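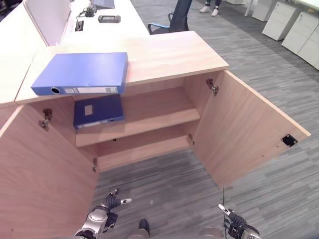 Der Ornix räumt Akten. Er holt Ordner und Ablageboxen aus Schränken, stellt sie zurück und fährt sie auf Wunsch drei Gänge weiter zu jemandem, der sie schon gestern gebraucht hätte. Wir verkaufen ihn seit Februar als Büroausführung, und die häufigste Frage ist die nach den Möbeln. Die dürfen bleiben. Ein heller Holzschrank mit zwei Flügeltüren und zwei Fachböden, wie er in jedem zweiten Großraumbüro steht, genügt völlig, auch wenn oben ein blauer Ringordner liegt, der ein Stück über die Kante ragt. Ordner ragen nun einmal über Kanten. Wer darauf wartet, dass die Belegschaft sich das abgewöhnt, braucht kein Gerät, sondern Geduld.

Ornix Büroausführung
Artikelnummer 814
Hersteller: Honatel
Vertrieb, Einrichtung und Wartung: Akyol Bürotechnik

Was er übernimmt

Türen öffnen und schließen, Ordner und flache Boxen entnehmen, liegend oder stehend ablegen, Rückenschilder lesen und mit der Aktenliste abgleichen. Findet er einen Ordner am falschen Platz, legt er einen Eintrag in der Liste an. Er räumt ihn nicht eigenmächtig um. Diese Funktion gab es in der ersten Softwarefassung, und sie hat in der Buchhaltung unseres Pilotkunden Pleswood zu einem sehr ruhigen Montagvormittag geführt, an dem alle Akten richtig standen und kein Mensch mehr eine fand.

Was er nicht übernimmt

Lose Blätter, Hängeregister, Locher, Kaffee. Handschriftliche Rückenschilder liest er, sofern ein Mensch das auch könnte. Schubladen in Rollcontainern bekommt er auf, wir geben dafür aber noch keine Zusage, denn was in Rollcontainern liegt, hat erfahrungsgemäß mit der Firma wenig zu tun.

Was sich für die Kollegen ändert

Bei Pleswood werden 3000 Ordner verwaltet, verteilt auf 126 Schränke. Bis zum vergangenen Jahr war das die Aufgabe von Elif Naz Başaran, die eigentlich als Sachbearbeiterin für Reklamationen eingestellt worden war und das zwischendurch auch sein durfte. Inzwischen bearbeitet sie Reklamationen. Die Aktenliste pflegt sie weiterhin, zweimal die Woche eine halbe Stunde, und sie entscheidet, was der Ornix anfassen darf und was nicht. Der Personalschrank gehört nicht dazu.

Gefragt, was sie vermisst, nannte sie den Weg ins Archiv. Dort unten gab es keinen Empfang.

Wir schreiben das hier hin, weil der Punkt in Prospekten gern fehlt: Wer Akten holt, läuft herum, und wer herumläuft, erfährt Dinge. Mit dem Gerät fällt ein Teil davon weg. Pleswood hat nach einigen Wochen die Kaffeemaschine in die Nähe der Reklamationsabteilung gestellt. Das war nicht unsere Idee, wir empfehlen es seitdem trotzdem weiter.

Der Betriebsrat sollte vor der Bestellung am Tisch sitzen und nicht erst zur Lieferung. Zu klären sind vor allem die Kameradaten (sie bleiben im Haus, Aufbewahrung nach Ihrer Vorgabe) und die Frage, ob Einsparungen bei Stellen geplant sind. Falls ja, sagen Sie es bitte selbst. Unsere Techniker werden bei der Einrichtung sonst danach gefragt und sind dafür nicht ausgebildet.

Voraussetzungen im Büro

Ebener Boden. Teppichfliesen sind unproblematisch, hochfloriger Teppich nicht.
Vor jedem Schrank genug Platz, um beide Türen ganz aufzuschlagen.
Scharniere, die ihre Tür noch halten. Bitte vorher prüfen, wir haben da einiges gesehen.
Rückenschilder an allen Ordnern, die gefunden werden sollen.
Eine zuständige Person mit Vertretung. »Alle« gilt nicht als Person.

Einrichtung und Schulung

Die Einrichtung dauert drei Tage. Am ersten wird jeder Schrank einmal geöffnet und erfasst, am zweiten laufen Probeaufträge, am dritten kommen die Kollegen mit den Sonderfällen, die am zweiten Tag noch keiner hatte. Geleitet wird sie von Sinan Ekinci, der auch die Schulung hält. Sie ist kurz. Der größte Teil handelt davon, dass man dem Gerät nicht helfen muss. Wer ihm aus Höflichkeit die Tür aufhält, steht im Weg.

Einen Auftrag gibt man am Rechner oder am Telefon ein. Zurufen geht nicht. Das war eine bewusste Entscheidung nach den ersten Versuchen im Großraumbüro.

Lieferumfang

Ornix Büroausführung, Ladestation, zwei Sätze Fingerkuppen, Software für die Aktenliste, Schulungsunterlagen auf Deutsch und Türkisch. Die Fingerkuppen sind Verschleißteile und einzeln nachbestellbar unter Nummer 182.

Miete und Kauf sind möglich, Preise auf Anfrage. Für ein Angebot brauchen wir die Zahl der Schränke und einen Grundriss. Ein abfotografierter Fluchtwegeplan reicht.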